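Transfer of Baggage at Alleck

The coach from Stornton reached the Alleck terminal at 16 minutes past the hour. Passengers for the island were to leave their bags on the forecourt, tagged, and walk to the ferry without them. The tags were green for the Fairclough Hotel and white for everywhere else.

Poppy Bellamy had a white tag. She had filled it in on the coach, in pencil, and the coach had been moving.

"Irura," said the clerk, reading it. His badge said Nigel Sowerby, Through Baggage. "That's a house?"

"A guesthouse. On the north side."

"It isn't on the sheet." He turned the sheet over and checked the back. "Properties on the sheet get delivery by six. Properties off the sheet are held at the pier office until claimed."

"The booking said delivery was included."

"It is included. It's delivered to the pier office."

She considered this. The bag weighed 30 pounds and the north side was two miles from the pier, uphill according to the contour lines. She asked what would be needed to put a property on the sheet.

"A form," he said. "From the owner. They're processed in April."

"Who is the owner of Irura?"

He had a second binder for that. It listed every building on the island with a rentable room, by year of construction, and he went through it from the back, which was the recent end. It took him some time to reach 1791.

"Bellamy," he said. He looked at the tag, then at her.

"My aunt. She died in the winter."

"Then it would be whoever has it now."

"Yes," she said. "I have the keys in the bag."

### Form 9, Request for Inclusion

Sowerby put the form on the counter and explained the boxes. Box one was the name of the property. Box two was the number of beds. Box three asked for the distance from the pier in yards, and anything over 2000 needed a supplement, payable by the property and not by the guest.

"I'm both," said Poppy.

"Then you pay it in the first capacity."

She wrote 3520 in box three. Box four asked whether the property was open to guests. She held the pencil over it while the ferry sounded its first horn.

"You can leave that one," he said. "It comes back if it's blank, but it doesn't come back until April."

"And the bag?"

"A pending property can have one delivery." He stamped the form, tore off the lower half and tied it to the handle with string. "It's meant for inspectors."
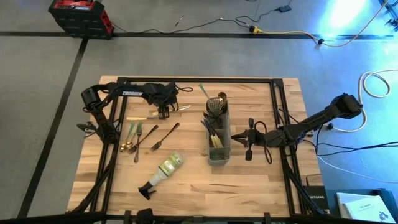

### Arrival

The van was at the gate before her. The driver had set the bag on the step with the half form facing out, and the rain had not reached it. She untied the string, found the keys in the side pocket and tried three of them.

Inside, on a hook by the door, was a roll of green tags. The top one was made out in her aunt's handwriting, with the name of the hotel crossed through and Irura written over it - in ink, and quite steady.

She took it down and put it in her coat for Tuesday, when the office opened again.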